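Eltstead Home Baking Program
Spring progress report to the Halász Fund

We're eight months into the grant, and there is a lot to tell you! When we wrote our first report we had a borrowed church kitchen, a stack of recipe cards and a waiting list we couldn't serve. Since then 70 households have finished the full course, and we have started a second group over in Prarkness, where people had been asking for one from the very beginning.

The course still runs for eight sessions. We kept the order from the pilot (flatbreads first, then rolls, then a plain loaf, with pies and biscuits in the second half), but we moved the session on reading labels and planning a week's shopping up to week three. People wanted it sooner. Attendance in the back half of the course is much better now, and we think the move is a big part of that.

The best change this year has been teaching for small kitchens. Many of our families live in the Wumden apartments, where the kitchens are tight and a full-size range is far from a given. We rewrote 11 recipes so they work in a countertop oven, with smaller batches, smaller pans and new baking times. It took a good deal of testing, and the cornbread alone went through more versions than we'd like to admit, but the new cards are the ones people ask for extra copies of.
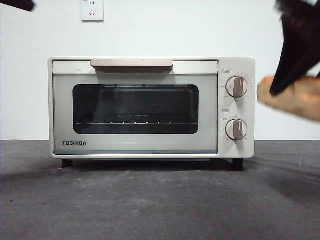
The Prarkness group meets at 6 p.m. in the school cafeteria, which suits parents coming straight from work. Child care in the next room has made a huge difference. We had budgeted for it as a trial, and we'd like to move it into the regular budget for next year if you agree. The line is small and we can cover it from what we saved on printing.

Two things have been slower than planned. The Spanish recipe cards are translated but still need a careful read before they go to the printer, and we now expect them in June. The flour order was also a headache: our supplier dropped the size of bag we use, so we spent a few weeks buying at store prices. We have a new supplier and the cost per session is back where it should be.

Spending is otherwise on track. Ingredients are slightly over, rent is under, and the equipment line is nearly used up, as expected at this stage. The full table is attached.

Next up are a summer session for teens in Eltstead and a second round in Prarkness, which filled up before we had even printed the flyer. We would love to have someone from the Fund come by for the last class in July, when everyone brings a loaf and we all eat together. Please come hungry!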